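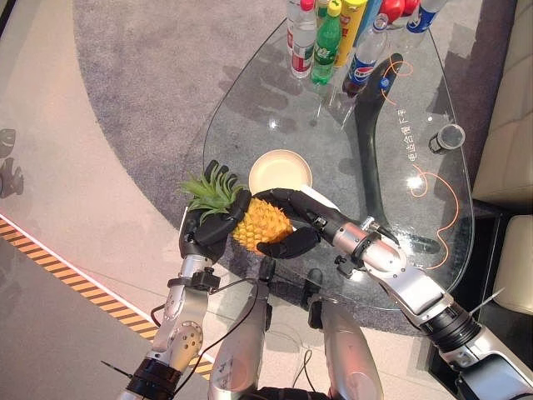
Abbildung 2: Zweihändiges Halten einer Ananas auf dem Glastisch, Blick der Kopfkamera.

4.2 Koordination der beiden Hände

Für das beidhändige Greifen verwenden wir den Planer Ivix, der von Wenjie Hao für die Arbeit mit zwei Armen erweitert wurde. Der Planer bekommt als Eingabe eine geschätzte Objekthülle und gibt für jede Hand eine Zielpose aus. In der Abbildung 2 umfasst die linke Hand den oberen Teil der Frucht nahe der Blattkrone, während Daumen und Finger der rechten Hand unten rechts gegen den Fruchtkörper drücken. Die Blätter der Krone werden in der Objekthülle nicht berücksichtigt, weil ihre Form sich bei Kontakt verändert.

Die Regelung beider Arme läuft mit einem gemeinsamen Takt von 30 Hz. Zuerst haben wir die Arme getrennt geregelt, dies führte jedoch zu Schwankungen der inneren Kraft zwischen den Händen. In der jetzigen Version wird deshalb die Differenz der beiden Normalkräfte als eigene Regelgröße behandelt.

Schwieriger ist die Wahrnehmung. Die Tischplatte aus Glas liefert nur unvollständige Tiefenwerte, und durch sie hindurch sind der Teppich und das schwarze Gestell sichtbar. Wir schätzen die Tischebene daher nicht aus der Punktwolke, sondern aus den Standflächen der erkannten Gegenstände, zum Beispiel dem Teller und den Flaschen. Die Erkennung wurde mit 748 Bildern nachtrainiert, welche Comfort Ackah im Juli im Labor Prellville annotiert hat.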